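Sorting and lining up: surface, blocks, order
Speaker notes, second talk of the afternoon session
Slot: 20 minutes, plus questions

Slide 1. Title
Leave the title up while people sit down. Mention that the handout has the same section order as the slides. No need to read the subtitle aloud.

Slide 2. Scope
The talk covers tabletop sorting with small shape blocks, done by color first and shape second. Stacking is out of scope, and so are puzzles with cutouts. Those who came for stacking should get the Walura notes, which are on the side table.
State the terms early. A "row" is any line of blocks a person would call a row at first glance. A "pair" is two neighbors of one color. A "run" is everything from the first block to the last, gaps included.

Slide 3. The board
Spend 2 minutes here, no more. The base matters more than people expect. A solid wooden board gives a plain working area and marks where the task stops. On a bare perforated bench top the holes act as a grid, and people line blocks up to the holes whether they were asked to or not. Covering the holes removes that cue.
Maple is what we use. Pale, close-grained, easy to wipe. The figure in the wood does show, and a knot or a fine crack will draw the odd block toward it. Plain boards from Pintér have less figure and cost more. We kept the maple.
Check the board for rocking before each session. Shim it if needed.

Slide 4. The blocks
Plastic, one color per block, small enough to pick up from above. Ribbed tops are preferred over smooth ones. They cut glare under overhead lights and give the fingertips something to hold.
Shapes should differ in outline when seen from directly overhead. A cube and a square-topped block are hard to tell apart from that angle, so color has to do the work. A triangular prism is easy. A cylinder is easy. Hexagons get mistaken for rounds at a distance.
The Kametti set lists 13 shapes. We use only part of it.

Slide 5. Rows by color pair

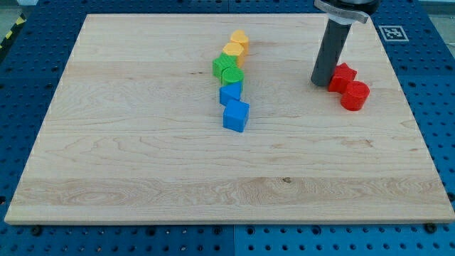
The rule for a pair row is short. Same colors touch or nearly touch, and pairs follow one another in a single line. Shape is free within the pair. Order of colors is free unless the session sheet fixes it.
Straightness is scored separately. A row with a slight bend still counts as a row. Curvature usually comes from placing each block against its neighbor instead of against the board edge, so small offsets add up along the run. Rotation has the same source. A cube set down a few degrees off square pushes the next block off as well, if the two are butted together.
Pause. Ask the room which end they would start from. Take two answers and move on.

Slide 6. Scoring
Three columns on the sheet: color grouping, line, spacing. Each is marked pass or fail. We dropped the five-point scale in December after two scorers kept disagreeing on spacing.
Of 61 rows scored at Skonulport, grouping gave the fewest disputes and spacing the most. Do not go into the individual sheets. They are in the appendix for anyone who asks.

Slide 7. Common faults
Split pair, with another color between. Fix: re-read the rule, move one block.
Drift toward one side of the board. Fix: pencil a faint reference line, erase afterward.
Block placed too close to the front edge. Fix: keep a hand's width clear.
Uneven gaps. No good fix yet. Say so.

Slide 8. Open points
Whether lighter colors should be placed at the far end. Yellow on pale maple has low contrast, and distance makes it worse. A gray mat was tried and it slid.
Whether to fix the color order on all sheets. I lean toward yes.

Slide 9. Questions
Spare slides follow: board dimensions, score sheet, cleaning. If asked about suppliers, refer to the last page of the handout. Collect the sample blocks before the break.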